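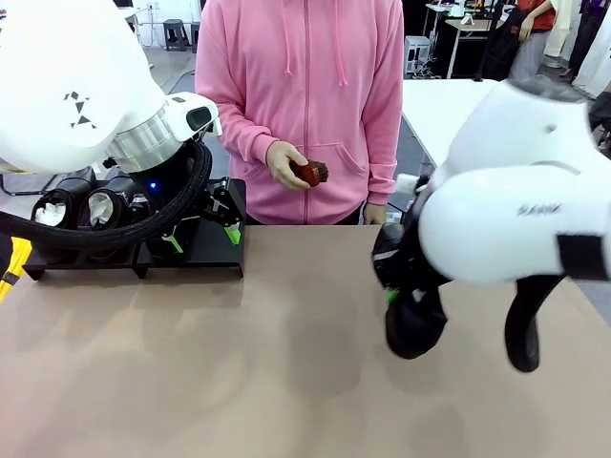
Left arm stops dead halfway through lifting a cloth, right one carries on

Posted Sun 23 October by plosso_bench

Need a bit of help before I go back in tomorrow. Two-arm setup, parallel gripper on the left, different hand on the right. Job is simple: left picks a cloth out of a holder, passes it across, right takes it to the drop point. Ran fine all July.

Since the Tomar update the left arm freezes mid lift. No alarm, light stays blue. Right arm doesn't know and carries on to the handover spot, closes on nothing, goes to the drop point and opens. Then next cycle it comes back and clips the left gripper because the left is still sitting there. Happened 6 times out of 20 on Friday. No damage except a scuffed fingertip but I was stood at the table on the last one and had to jump back, not nice.

Tried: restart, new cloths, speed down to 75 percent. Slower made it freeze less but not stop. Cable looks alright to me. Log just says "wait" and thats it. Any ideas?

lultenfan

had same. turn it off, leave it 20 mins, turn on again. worked for me

cumel_nights

Please don't just power cycle it and carry on, the other arm moving when one has stopped is the bit to fix first. Freeze is annoying, the clash is the one that hurts somebody.

So. Before anything else, stop running it with anyone in reach. Stand outside, E-stop in your hand. In the Cumel cell config there's a line for linked stop, per arm. Our update set it back to off on both arms and said nothing. Put it on for both, save, reboot, then check it: empty grippers, slow speed, stop the left on purpose and see if the right stops too. If it doesnt, leave the thing off and ring your supplier.

Then the freeze. "Wait" with no alarm was the grip check on ours. It closes, expects to feel something, a bit of thin cloth squashes down to nearly nothing, so it sits there waiting for ever. Look for the grip timeout, ours had gone to 0, meaning never. Set it to a couple of seconds and make it raise a fault when it runs out.

Do still check the cable. Wiggle it by hand at the wrist end, power OFF. Looks alright isn't the same as seated.

plosso_bench

Linked stop was off, both arms. Timeout was 0 aswell. Changed both, stop test passes now. Still had one freeze since but it faulted properly and the right arm stayed put. Going to do the cable next, will post if its that.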